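Skip to content | Home | Issues | Browse articles | Authors | Search | Help

4.2 Grasp state estimation under clutter

The planner described in Section 3 needs one thing from perception above all else: a reliable answer to the question of what each gripper is holding. In our earlier tests we let the controller infer this from finger opening alone, and it did surprisingly well on thick objects. Thin, flat objects were another matter. When the fingers are almost closed, a reading of the gap can mean a good grasp on a slim item or a poor grasp on nothing at all, and the planner has no way of telling the two apart.

Otard, our grasp state module, brings the head view back into the decision. It takes the current view, the joint angles of both arms and the finger openings, and returns a belief over the objects attached to each hand. We were delighted by how far this simple change took us! Most of the work lay in keeping the belief sensible when the arms cover half of what the robot would like to see, and we built the Cletevano scene set to test exactly that. It holds 1,540 simulated rooms with mixed furniture, wall decoration and small objects, all rendered in Preltetti from the robot's own point of view.

Figure 3 gives a good idea of the difficulty. Both grippers are raised, a low cabinet with small objects stands beyond them, and the walls carry pictures of their own. 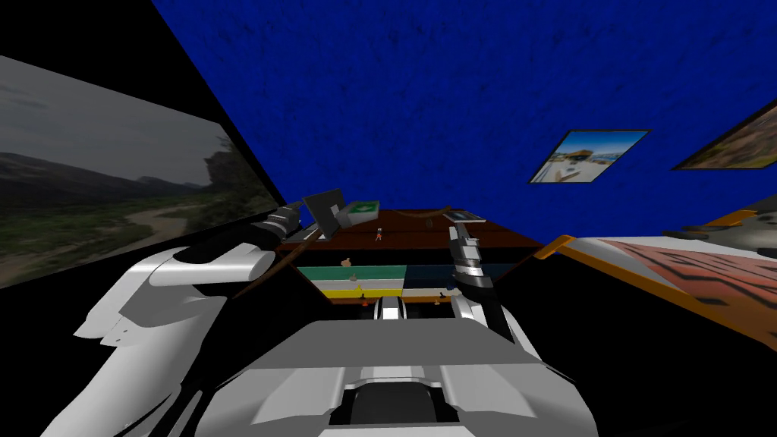
Figure 3. Simulated view over the robot's torso, with flat objects at both grippers. A small green-and-white box is at or against the left gripper.

Two features of this view matter for the estimator. The first is the box beside the left gripper. It may be held or may only be resting there, and a single view does not settle the matter. Otard therefore keeps both readings alive, and the planner is asked for a short wrist motion that would separate them. The second is the object at the right gripper, which shows a small picture with a dark border. A detector trained on household images is quite ready to call this a wall picture, and there are real candidates for that label elsewhere in the view. We found that tying each detection to the predicted fingertip position, before any label is assigned, removes nearly all of these mistakes.

The belief update runs once per control cycle and costs very little. Skála, the motion layer, reads it directly, so that an uncertain grasp slows the arm down without any special case in the task code. This is our favourite part of the design. A new task can be written as if the grasp state were known, and the caution comes along for free.

We collected 1,785 two-arm episodes and kept 802 of them for testing, with no room shared between the two parts. Episodes in which an arm left its joint limits were thrown out before the split. The baseline in all comparisons is the finger-opening rule with its threshold tuned on the training part, and results are reported separately for flat and bulky objects in Section 5.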